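Plustham Court Reporting and Crime Desk
Progress report to the Cliston Fund
24 September 2020

Dear Tracey,

Thank you for your patience while we pulled this together. I know you were hoping to have it in July, and it was good of you to let us wait until the summer court lists had been worked through. You asked for a plain account of how the first half of the grant has gone, so I'll try to give you one, though those of you who know me will be braced for a few detours!

The short version is that we are covering the county courthouse again, properly, for the first time in years. Hayley Mapplebeck and Smaranda Bucur have between them reported on 194 hearings, most of them the sort of thing that used to go by without a line in print: burglaries, assaults, stolen cars, a long and rather sad embezzlement case at a feed store. We had promised you a weekly courts page and we have kept to it, apart from the two weeks when the building was closed to the public and Hayley had to follow everything by phone (she did wonderfully, with a very poor line).

The Shimada trial took up more of our time than we had budgeted for. It was a killing within one family, and feelings in town ran high. Smaranda sat through every day of it and spoke to relatives on both sides, and she was careful never to name the children. We had several kind letters afterward, and one angry one, which we answered. 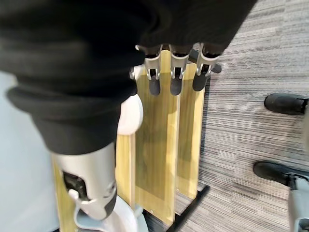
READERS AND REQUESTS

Our crime and courts email now goes out to 538 people, up from 400 when the grant began. A good many of them write back, and I do enjoy those mornings. They mostly want to know what became of a case after the arrest, so Tia Tindall has started a follow-up column that goes back to older stories and reports how they ended.

The records side has been slower, I'm sorry to say. We are still waiting on the sheriff's office for the incident logs from Drirninon, and our second request went in after the first was returned over a missing form. Tia is keeping after them, very politely.

For the months left, we would like to move a little of the travel money over to transcript fees, which have cost us more than expected. The total would stay the same. Could you let me know if that needs a formal letter, or whether a note from you will do?

With warm thanks from all of us,
Jordan Marsden
Editor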